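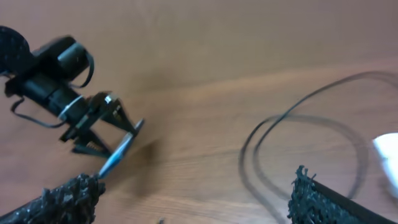
Do sellers and buyers use the same words for the color of a wooden table?

They share most of the words but use them differently. Sellers tend to name a kind of wood, such as oak or cherry, where buyers name a color, such as brown or orange.

4. Color Words in Secondhand Furniture Listings

4.1 Material

The listings come from Ornarer, a local site for used household goods that serves Cakent and the towns near it. We collected 700 listings for wooden tables that were open in May. A listing was kept if it had a written description and at least one message from a buyer that mentioned how the table looked. Listings from furniture stores were removed, as were repeat postings of the same table by the same seller. Desks were kept only when the seller also called them tables somewhere in the text.

The text was copied as written, with spelling errors left in. Phone numbers and street names were deleted before coding. We did not have access to messages sent outside the site, and a buyer who called the seller may have asked about color without leaving any trace in our material.

4.2 Coding

Every word or phrase that referred to the color of the wood was marked and placed in one of 12 groups. The groups were drawn up during the Prerance pilot, which looked at listings for chairs, and were changed very little for tables. Two of them caused trouble. "Natural" was used by some sellers for pale, unstained wood and by others for any wood that had not been painted. "Honey" covered everything from light yellow to a strong orange-brown. We left both as separate groups and did not try to sort them by shade.

Bevan Rutherford coded the full set and a second coder worked through a part of it independently. Most disagreements were about wood names. "Pine table" may be a statement about material only, or it may also be meant to tell the reader that the table is light. We coded a wood name as a color word only if it stood next to a word such as "color," "tone," "stain," or "finish." This rule is strict, and it probably leaves out some uses that a reader would take as color.

Figure 2. Wooden tabletop with an orange-brown finish and faint, streaky grain.

4.3 Sellers

Wood names were the most common way for sellers to describe color. "Oak finish" and "cherry stain" appeared in long and short listings alike. Plain color words were less common and were usually joined to another word, as in "warm brown" or "reddish brown." The word "orange" was rare in sellers' text. When it did appear, the table was often one the seller planned to strip or thought the buyer might want to paint, and the word was close to an apology: "a little orange, would look great refinished."

An orange-brown surface of the sort in Figure 2 can be called honey, cherry, oak, or maple in a listing without anyone objecting. This freedom seems to be part of why wood names are useful to sellers. They suggest a shade and also say something good about the object, and they do not commit the seller to a particular color in the way that "orange" does.

Sellers rarely wrote about grain. The exceptions were people who had made or refinished the table themselves. They wrote about grain, stain, and topcoat at some length and often gave the name of the product they had used. Their listings also had more to say about flaws, including water rings and places where the stain had gone on unevenly.

4.4 Buyers

Buyers' messages were short, and the color question was often the only question. The usual form was a choice between two plain words: "Is it more red or more brown?" Buyers seldom repeated the wood name given in the listing. A buyer who wanted to match a floor or a set of chairs would describe those items first and then ask whether the table was lighter or darker.

Several buyers asked for another photograph taken by a window. Indoor lighting was mentioned often in these messages, and some buyers said they had driven to see a table that was not the shade they expected. In 9 of the listings the seller changed the description after such a message. All of these changes went the same way, from a wood name to a plain color word, sometimes with the wood name kept in parentheses.

4.5 Limits of the material

Cakent has a large number of older houses with stained wood trim, and interest in matching reddish and orange tones may be higher there than elsewhere. The listings also cover a single month. Sellers who post in late spring are often moving, and a person who needs a table gone by the end of the month may write less carefully than one who has time to wait. We return to this point in Section 5, where the table listings are compared with the chair listings from the pilot.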